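We use cookies to remember your reading settings. Accept / Manage choices

The Trial Month

The kit from Vukero came to Brisville on 12th February, in two long boxes, and I signed for both. My grandmother's café has 40 seats and one dishwasher, and the dishwasher was me. So when my grandmother read that a pair of arms could set places and fold napkins, she ordered the trial at once. The price was 300 a month. She did not ask my opinion.

I was offended for one evening. Then I began to read the manual, and the manual was kind to me. It used short sentences.

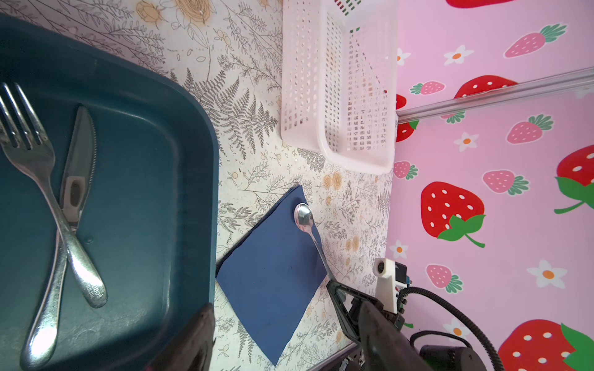

The first thing I learned is that a spoon is difficult. I have picked up spoons all my life and I never thought about it. On the first morning I sat with my coffee and watched, and I found that I was holding my own breath, as when a child carries soup.

My grandmother had chosen the strawberry paper for the walls. "If it must live with us," she said, "it will not live in a gray box." She also gave it her second-best cloth, the one with the ferns.

We called the kit Tanirari, after a boat in a story she used to tell me. The boat in the story was slow also, but it came home.
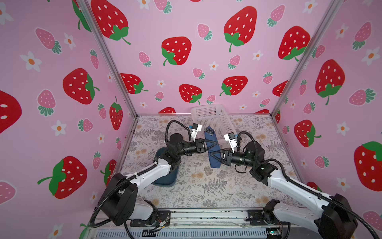
Hájek Reading Room: The Short Fiction Desk

By the second week we had a habit. I washed, Tanirari worked, and my grandmother sat between us with the form that Vukero wanted back. The form had 6 questions. She answered the first one, "Is the product easy to install?", with the words "My grandchild did it." For the second one she needed the whole afternoon. It asked if the product had saved her time.

"Time for what?" she asked me. I did not know what to say, so I dried the cups.
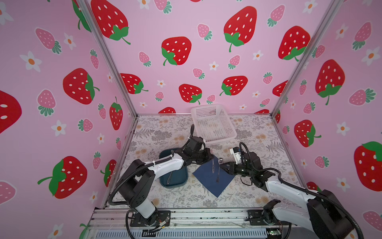 My grandmother had strict rules about a table. She learned them in a hotel when she was sixteen, and she believed that guests can feel a wrong fork even when they do not look at it. She pulled her chair close and studied the dark blue napkin, turned like a diamond, with a fork and a spoon on it, and the teaspoon still in the tray. I waited for her to be angry. Instead she spoke to the arms in the low voice she had used with me when I was new. "The small one also," she said. "Do not forget the small one."

After this she came down earlier every morning. She brought her knitting. She told Tanirari about the hotel, about the cook who threw plates, about a September when it rained into the dining room and the guests ate with their hats on. I had worked beside her for four years and I had not heard about the hats. 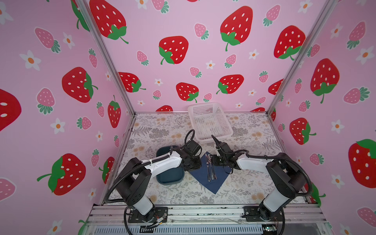 On the last evening of the trial I found the form on the counter. She had given the product 4 stars. Under "What could we improve?" she had written, in her best letters, "It does not ask me questions."

I read this two times. Then I put down my towel, moved the other chair next to hers, and asked her what color the hats were.

Filed under: Short Stories, Machines at Home

More from the Reading Room
The Elevator Learns My Name
Letter to a Borrowed Piano
Snow on the Night Bus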